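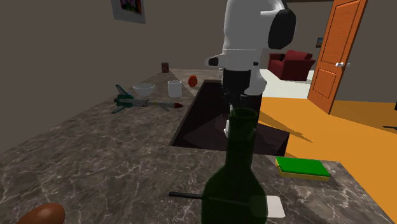
5.3 A failure at the sink

We had hoped to keep this section short. In the weeks before the simulated trials closed, the results looked so even that we had already drafted a cheerful paragraph saying so, and it was only when Hoi-yan Sin sat down to replay the runs one after another, with a good deal of patience, that she came across the fault we describe now.

Figure 3. The simulated kitchen used in the sink-side trials, with the arm over the basin and a green glass bottle standing on the near part of the counter. The marbled worktop and the glass are both rendered with the Skudar materials set.

The task was a simple one to state. The arm was told to fetch an object from the counter and set it down again on a clear patch of worktop, keeping a safe distance from everything else on the way. Over 700 runs the planner, which we call Fluverine, reported no contact with any object it had not been asked to touch. The replays told a different story. In 31 of those runs the wrist had passed straight through the neck of the bottle, and the bottle, which ought to have gone over, stayed standing as if nothing had happened.

Our first guess was that the depth estimate was to blame. Clear and tinted glass is a well-known nuisance in work of this sort, as the camera sees the thing behind as well as the thing in front, and a spatula lying behind a bottle can be placed by the estimator on the wrong side of it. We spent rather a long time on this idea — longer than we should like to admit — and it did explain some poor grasps on the spatula. It did not explain the silence of the contact log.

The true cause was duller. When the bottle was brought into the scene, its collision shape had been built from the body and shoulders only. The neck was drawn but had no solid form, so the simulator let the wrist through and had nothing to report. The planner, trained on those same contacts, had learnt that the space above the shoulders was free. Man-lok Fu then checked the rest of our object library and found the same mistake in two more tall, narrow items, neither of which had been used in the trials reported here.

We rebuilt the shape, trained the planner afresh and ran a further 200 trials with the bottle in the same range of places. The wrist struck the neck in three of them, and each time the contact was logged and the arm stopped. That is a worse number than the one we began with, but we trust it a great deal more. All the figures in Section 6 come from the mended scene.

It seems only fair to say plainly what this might have meant outside the simulator. A real bottle knocked by the wrist could break into the basin or over the edge, and a person standing by the counter would be well within reach of the pieces. We had planned to move the planner to the Kyei arm in October, and that move now waits on a check which compares the drawn surface of every object with its solid shape and refuses to load the scene if the two differ by more than a small margin.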